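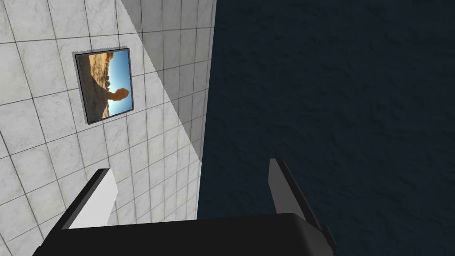 Treltska perception and planning, February update
For: Sun-ja Do, Cabrera program office

Short one this time, demo prep is eating the week.

Done
Wrist-camera pose estimate now runs inside the planner loop, no separate process. Restart after a lost pose takes 2 seconds. Was a manual job before.
Sim scenes: 20 rooms in the randomizer, new wall tile, wall art and lighting settings. Hard shadows across tile were throwing off the edge detector — it read them as corners. Retrained with shadow angle randomized, much better in sim. Not tried on hardware yet.
Drilar logging merged. Every planner failure now saves the wrist view plus joint state, so we can acutally replay them.

Not done
Steep wrist tilts. Grout lines close to parallel with the finger edges still confuse the gripper mask. Open ticket, Urkach side has it.
Dark plain surfaces. Too few features, pose drifts. Trying a depth prior, no numbers worth sharing.

Numbers
Reach-and-retreat in sim, 80 runs, 20 failed. Most of the fails are the drift problem above, rest are planner timeouts. Target for the milestone is half that.

Spend
On plan. GPU hours a bit over, made up from travel.

Next
Freeze the scene set, then fix drift, then first hardware runs. Need a yes from you on moving the hardware date — we asked in the last report and didnt hear back. Also need the Cabrera cell layout file, the one we have is missing the back wall.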